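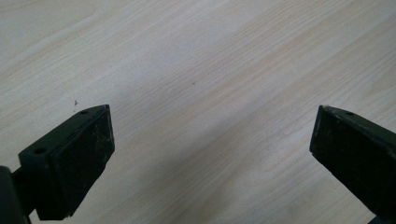
You can't call a barrel race safe just because the ambulance left early, ran one comment under the draft of this report on the class page, and it was right about our first version. We had taken the organizers' word for too much. This version starts over with what we could check.

Barrel Day in Stalusen: How Safe Is It, and Who Says So?
Student project report, submitted 18th November

Background

Every April the town of Stalusen closes its main hill and teams roll empty beer barrels down to the river square. The other big barrel race in the region is at Britau, where the street is flat and the teams push. Both towns claim to have the older race. We found nothing that settles it. The date painted on the Stalusen town hall comes from a poster, and the poster doesn't give a source.

Our question was narrower. The festival program says the race has become "safer every year" since the Jastus barrier system was put up along the lower bend. We wanted to know whether there was any evidence for that.

What we used

The festival office gave us its first aid sheets for the last two races. We also read the printed programs, the notice the town sends to people living on the hill, and the rental offer from Petersen, the firm that supplies the barriers. We talked to spectators at the bend and to team members at the finish. We did not get hospital records. We asked, and were told no, which we expected.

The crowd figure

The official attendance for this year's race is 2,991. It is an oddly exact number for an event with no tickets and no gates. When we asked how it was reached, the office said it came from the wristbands handed out at the two main entrances. But the bands are free, they are not required, and plenty of people on the hill had bare wrists. People who left for lunch and came back told us they were given another one. So the figure is the number of wristbands handed out. It may be close to the real crowd or a long way off, and we would not build an injury rate on it, although the program does just that on its back page.

The injuries

The first aid sheets for this year list 9 people treated. Last year's sheets have no total, and some of the entries can't be read. One line just says "knee, again." The program compares the two years anyway and reports an improvement.

There is also a problem with who gets written down. Team members told us that scrapes and twisted ankles are usually dealt with in the team tents, with their own bandages, and never reach the sheets. Several said they would only go to the first aid post for something that stopped them from rolling. A fall in the number of entries could mean fewer injuries. It could also mean better supplied tents.

The barriers

The Jastus barriers are padded sections that lock together and stand along the outside of the bend. Petersen's offer says they can be put up in up to 72 minutes, and the town repeats this in its notice. We have no reason to doubt it, but how fast a barrier goes up says nothing about how well it stops a barrel. We asked for test results with a loaded or rolling object of any kind and received the same offer a second time.

Spectators at the bend liked the barriers, mostly for leaning on. A few said they stood closer to the course than they used to, because it felt protected. If that is common, some of the benefit could be lost. We only spoke to the people who were willing to stop and talk, so we don't want to make much of this either.

Weather

The program doesn't mention that last year's race was held in steady rain and this year's was dry. The hill is cobbled. Team members brought this up before we asked. We think it could explain more of the difference than the barriers do, and we can't separate the two with the material we have.

Findings

We found no good evidence that Barrel Day is getting safer, and none that it is getting more dangerous. The claim in the program rests on a wristband tally and a set of sheets that were never meant to be compared. Britau does not publish injury numbers at all, so it was no help as a comparison.

What we would do next

Keep the same first aid form every year, with a box for where on the hill it happened. Ask teams to hand in a slip for anything treated in the tents. Write down whether the cobbles were wet. We suggested this to the festival office and were thanked for our interest.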